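What's the Cup For? A Bit About Measuring

I love baking, and I've been doing it since I was small enough to need a stool to see into the bowl. My very first cake was a disaster. I'd read "one cup of flour" in the recipe, so I went and got a cup. A tea cup! With a handle! And then I used a different one for the sugar, a big fat mug with a chip in it, and what came out of the oven was more like a sweet brick.

So I want to tell you what a cup means in a recipe, because it's a real measurement, the same as a litre or a gram. It's the name for a certain amount of space. Whatever fills that space is "a cup" of something, whether it's flour or rice or raisins or milk.

Before we get going, sort out your place to work. I like a pale table top (you can spot spilt sugar a mile off) and some shelves right next to it, so that things can go on and off without me walking back and forth with floury hands. My favourite sort is a plain black rack with one shelf above another. Clear a good patch of table in front of you and you're ready.

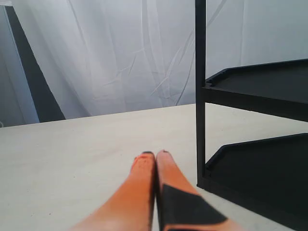

Why not just weigh everything?

You can! Lots of people in Britain do, me included, on most days. Scales are brilliant. But plenty of recipes come from America, where nearly every kitchen has a set of measuring cups, and it's a nuisance changing all the numbers over. Cups are quick as well. You scoop, you level, you tip it in the bowl.

The odd thing is that a cup of one food doesn't weigh the same as a cup of another. A cup of ordinary white sugar weighs 200 grams. Fill the same cup with popcorn and it hardly weighs anything, because popcorn is mostly puffed up with air. Same space, different weight. My friend Yao-tsung Hsieh, who taught me to make sponge, used to hand me two full cups, one in each hand, and make me guess what was in them with my eyes shut. Try that with someone at home. Marshmallows are very easy. Rice and lentils are much harder.

What are the little fractions about?

Measuring cups usually come as a family. There's a whole cup, then a half, a third and a quarter, and they often nest inside each other like those Russian dolls.

If you've done fractions at school you already know how this works. The number on the bottom of a fraction tells you how many equal parts the whole thing has been split into. So for a third, you split one cup into three equal parts and take one of them. Fill the third-cup three times, tip it all into the big cup, and it should come right up to the top. I still think that's satisfying.

Here's one that catches people out. Which is bigger, a third of a cup or a quarter of a cup? Lots of people say a quarter, as four is more than three. But think of a pizza. If you share it between four people everybody gets a smaller slice than if you share it between three. The third-cup is the bigger one!

How do I know which cup I've got?

Have a look at the cup itself. Some have the size on the handle and some have it on the side. On others it's pressed into the metal at the bottom, so you need to tip the cup over a bit and peer in. You might find the number sideways or upside down, so turn the cup until you can read it.
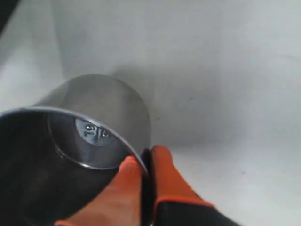
A shiny metal measuring cup on its side. Peer into the bottom and you can find the number, which looks like 1/3.

Look before you scoop, by the way. Once there's flour in there you can't see the number at all.

How to fill one properly

Spoon the flour in gently until it makes a little hill above the rim. Don't squash it down, and don't bang the cup on the table, or you'll fit in far more than the recipe wants. Then slide the back of a table knife straight across the rim so the hill falls off. Do this over the flour bag or a plate. The rim has to be nice and level for this, so don't use a cup that's been bent.

Brown sugar is the exception. Recipes often say "packed", and then you do get to squash it with a spoon.

What if I've lost one?

Use a tablespoon, the measuring kind. An American cup holds 16 level tablespoons, so half a cup is eight and a quarter is four. A third doesn't come out so neatly: it's five tablespoons and one teaspoon. Count out loud, or you'll forget where you'd got to (I always do), and then you have to tip the whole lot out and start again.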